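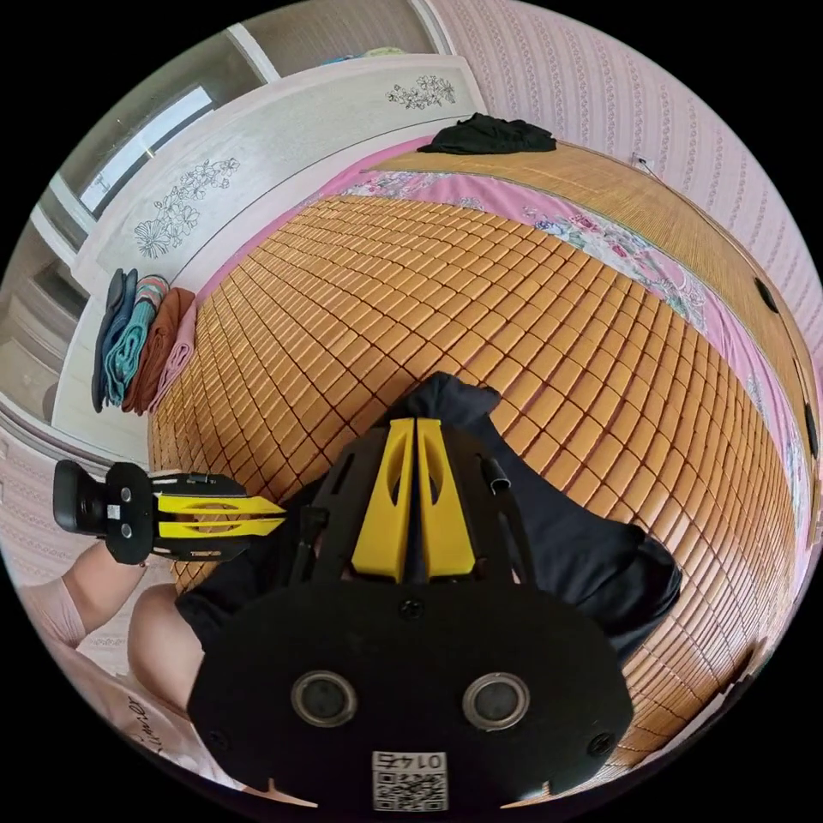
3.2 Planning the Equipment Order

This section applies to sites preparing to purchase hand-held grippers for household task recording. Complete all steps before submitting the order form to Zinska.

1. Decide which tasks the site will record. Folding and stacking garments on a bed requires two grippers per operator, one for each hand.

2. Determine the number of operators who will work at the same time. Order grippers for that number only. Operators on different shifts may share a pair.

3. Add one spare pair for every 5 pairs in service. Spare fingers are ordered separately, in packs of 10.

4. Enter the unit prices from the current Weneo price list. The standard pair is listed at $2,786. The finger pack is listed at $267. Shipping and sales tax are not included.

Note: Prices are held until the end of November. Orders received after that time are billed at the new rate.

5. Record the number printed on the sticker of each gripper already held by the site. Enter these numbers in Table 3-B so that existing units are not ordered twice.

6. Confirm that each home has a wall outlet in or near the work room for the Nemine charger. Extension cords are a separate budget item.

Caution: Do not mix fingers from the Maldonado series with those of the standard series. The mounting holes differ, and forcing the screws will damage the housing.

7. Have the completed form signed by the budget holder and keep one copy at the site.

For delivery and acceptance checks, see Section 3.3.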